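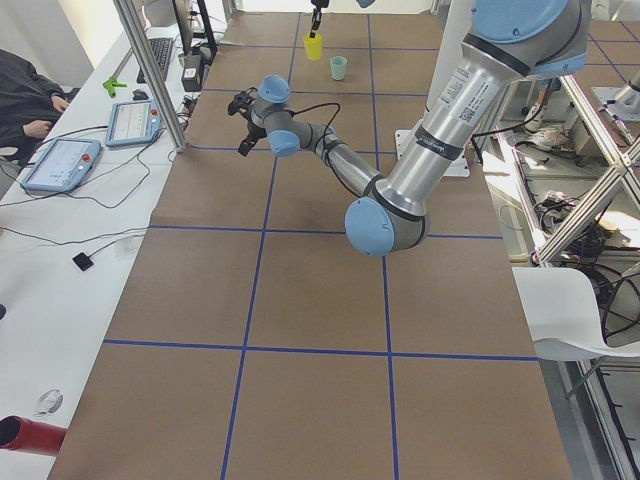 Brown cover, blue tape grid, yellow and green cups.

Anolbridge Bench Forum > Surfaces

bestow_7
Covered the long table in cardboard and gridded it with blue tape. Squares are for placing cups. The cardboard scuffs near the middle. Would you replace the whole sheet or patch it?

tapeline
Replace it. A patch leaves an edge, and cups tip on edges.

rostar50
Disagree. I patch at the tape lines and get roughly 100 sessions per sheet.

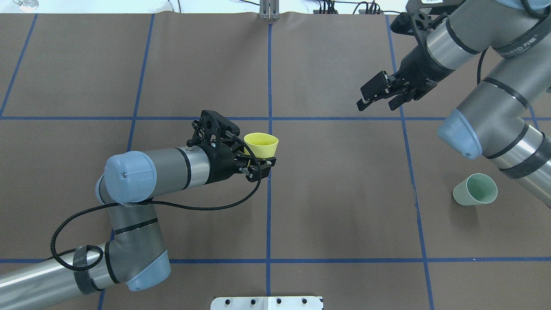 Category: Tape and layout

bestow_7
Some creasing too — faint, between the strips. Does tape tension cause it?

tapeline
Usually. Lay it slack and press from the center out.

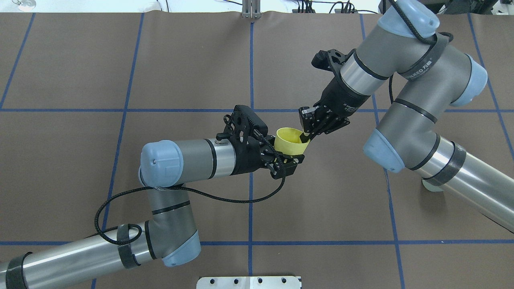 Yazzie13 wrote that tension is a minor factor and that humidity does most of it. Store the sheets flat for a night before taping.

rostar50
Mine stand on end and lie fine.

bestow_7
Will try flat storage first, then slack tape.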